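Wicker basket for clean washing — daft idea or not?

Home > Household > Laundry and Linen

bergthora_a
Posted Dec 22, 2022
Hello all, long-time reader and not much of a poster, so forgive me if I ramble. We moved to Ladotcombe in April and the new place has no airing cupboard, so the tea towels, pillowcases and odd bits of white cotton have been living on the back of a chair ever since. My aunt has passed on a lovely old wicker basket and I've started dropping the clean whites into it as they come off the airer, meaning to fold them later in the evening (you can guess how often that happens!).

It sits on the bedroom carpet for now, low enough that I can toss things in from the bed, and I'm really very fond of it.

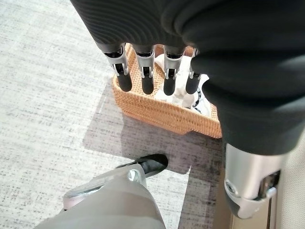

My worry is snagging. I have 16 good napkins from my grandmother and I'd be heartbroken if one came out with a pulled thread. Do I need to line it, or am I fussing?

Bergþóra Arnardóttir

zernley_pegs
What a nice warm colour that wicker is, and a good tight weave too, so I'd say you're fussing a little. Mine is far rougher and I've used it for years with bare cotton in it. Run an old pair of tights round the inside and if they don't catch, your napkins won't either.

mossandmangle
Sorry, but I have to disagree with Pegs. Wicker dries out indoors, especially with the heating on, and one day a little end pops up where there wasn't one before. I lost a christening shawl that way. Please line it — an old pillowcase slit down the side seams will do, tacked at the corners.

Also, and I say this with love, fold them straight away! A heap of white cotton left overnight is a heap of ironing.

zernley_pegs
Oh, a shawl is a different animal, Moss. Anything lacy or knitted I'd keep in a drawer. I was talking about tea towels.

bergthora_a
Thank you both, I tried the tights and they caught in 2 places near a corner, so I suppose that settles it for the napkins at least. Is there any sort of cloth that's better than another for the lining? I have a bit of Semwal ticking left over from the cushions, but it's quite stiff.

asdis_b
Ticking would be fine once it's been through the wash a few times. I'd cut it 3 inches bigger all round so it folds over the rim, then you can whip it off and launder it. Rub the rough spots down with fine sandpaper first, going with the strand.

I'm with Pegs on the folding, by the way. Life is short and my tea towels are crumpled.

Ásdís Bergmann

mossandmangle
I am 70 and I have ironed every tea towel I ever owned, and I shan't be stopping now. Do let us know how the lining goes, Bergþóra, and which way you tacked the corners.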